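Costume Supervisor and Participants in Scenes: "Anholm"

Lekitz is the production company behind Anholm, a feature film written and directed by Huguette Vasseur. The film is set on a ferry and in the boarding house beside its landing stage. Principal photography takes place in Totham and lasts 5 weeks from the first shooting day. We are recruiting one costume supervisor and a group of non-professional performers for dialogue-free scenes.

Costume supervisor

The post is fixed term and covers preparation, the shoot and the return of hired stock. The supervisor reports to the costume designer and runs the department on days when the designer is away from set.

Duties:

Break down the script by story day and maintain the continuity record for every speaking part.
Schedule fittings with the assistant director's office and log all alterations.
Receive hired stock from Le Goff, check it against the delivery sheet and report damage on the day of arrival.
Keep stock on rails in story order, with light fabrics in garment bags until called.
Track the department budget and submit receipts weekly.

Applicants should have supervised or assisted on at least one completed feature or two shorts. Experience with repeats is useful – several scenes take place in rain and need duplicates at different stages of wear. A full driving licence is required.
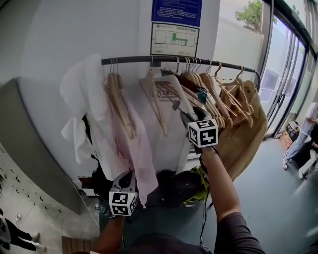
Participants for crowd scenes

We need 67 adults to play passengers, dock workers and lodgers. No acting experience is needed. Most participants will be called for two days, one of which is a night shoot. The film is shot in long takes on a single camera, with a live sound recording, so participants must be able to hold a position or repeat a movement quietly for up to ten minutes.

Participants must be 18 or over on the first day of filming and must attend one fitting. Please do not cut or colour your hair between the fitting and your last shooting day. Visible tattoos are acceptable but must be declared on the form.

Terms

The costume supervisor is paid 700 pounds per week, with holiday pay shown separately. Participants receive 86 pounds per day, with a supplement for the night shoot. Meals are provided on all shooting days. Travel is reimbursed from within the county only, on production of a ticket or mileage log.

How to apply

For the supervisor post, send a CV, a list of credits and the names of two referees. A portfolio is optional. If you include one, continuity pages are of more use to us than finished stills.

For the crowd scenes, send a recent full-length photograph, your height and clothing sizes, and any dates you cannot work. Applications without sizes will be returned.

Mark the subject line "Supervisor" or "Crowd" and send everything to the Lekitz production office by Wed 11 November. Interviews for the supervisor post will be held by video call. Anyone who registered for the September camera tests needs to apply again, as those forms were not carried over.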